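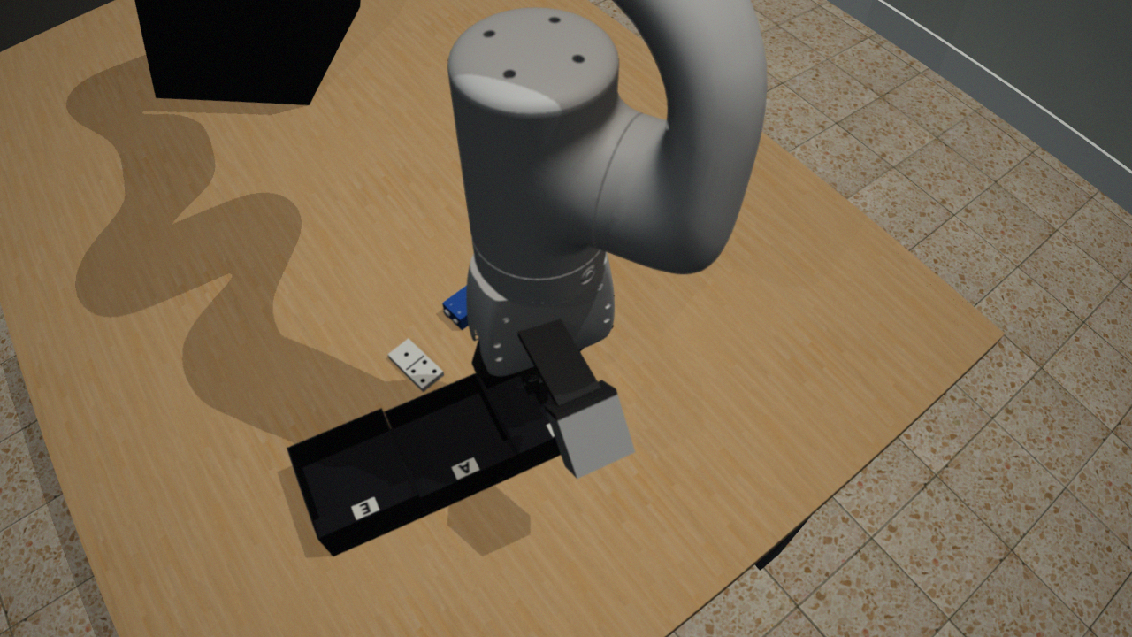

Clellgate outpatient infusion, port vs PICC for maintenance
Posted by tamarack_dad, Friday, July 21, 2023

Our daughter (ALL, end of delayed intensification) currently has a double-lumen PICC in the left arm. The team at Clellgate wants it out and a chest port in before maintenance begins in September. I am trying to understand the tradeoff in terms of infection rate and line maintenance. At home we flush carefully, and we have had no positive cultures. The catheter still draws from both lumens. Counts as of the last draw: ANC 900, platelets acceptable per the clinic. Is there a clinical argument for switching a line that works, or is this mostly protocol?

rn_offshift
Maintenance runs a long time. A PICC needs weekly dressing changes and regular flushes whether or not it is used. A port that is not accessed needs a flush every 4 weeks at most places, longer at some. Every time a line is opened there is a chance to introduce something. Fewer entries, less exposure. That is the main argument. There is also the thrombosis question, especially with asparaginase in the recent history. Ask whether they have looked at the arm with ultrasound.

quillback
Disagree that it is automatic. Our son kept his PICC through the first part of maintenance because his surgeon did not want to put him under with counts where they were. It went fine. The port went in later.

rn_offshift
One case going fine does not tell you the rate. Waiting for counts is a reason to delay, and a good one. It does not change which device is preferred for a long stretch of intermittent access.

quillback
I did not say it did. He asked if there was an argument, and timing is part of the argument. ANC of 900 is over the cutoff we were given for an elective procedure, but our hospital also wanted platelets above a certain number and would not schedule without a fresh count that week. OP should get both thresholds in writing.

tamarack_dad
Ultrasound was done, no clot seen. The surgical consult gave 35 minutes as the time in the OR, not counting recovery. They can combine it with the lumbar puncture so it is one anesthesia instead of two. Forgot to put that in the first post.

mossy_ledger
Combining is worth a lot. We did port plus LP plus intrathecal methotrexate under one sedation. Check the billing codes beforehand. Our plan (Plevard) processed the port as a separate outpatient surgery and denied the facility fee on the first pass. Appeal took 55 days. Ask for the prior authorization to list every procedure.

hatchcover
Plevard did the same to us. The denial letter cited the wrong date of service. Keep the explanation of benefits for every visit.

two_lumens
Something missing here: OP has a double lumen now. Most pediatric ports are single. If she still needs simultaneous infusions or blood products with fluids, you lose that. In maintenance she probably does not. Vincristine is a short push and the rest is oral. But ask what happens if she is admitted with a fever and needs antibiotics plus something incompatible. The answer at our place was a peripheral IV, which she hated more than anything else in treatment.

rn_offshift
Correct, and a fair point. Double-lumen ports exist but are bulkier and not every surgeon will place one in a small child. For standard-risk maintenance a single is normal.

quillback
Numbing cream. Put it on nearly an hour ahead, cover it with film, and mark the spot with pen the first few times. The pharmacy at Cunha would not dispense more than one tube per fill, so get the refill started early.

hatchcover
Swimming is the other difference. Ours could not submerge the PICC at all. With the port healed and no needle in, the clinic cleared her for a pool. Lakes were still a no.

tamarack_dad
Thanks. She has asked about baths more than once, so that will count for something. I will ask about the single vs double question and the platelet threshold at the next visit. Does anyone know if Flornia does the monthly labs from a port? Their site only mentions venipuncture, and it is a much shorter drive.

mossy_ledger
Flornia would not access ours. Finger stick or arm only. Call the lab directly, the main number gave us the wrong answer twice.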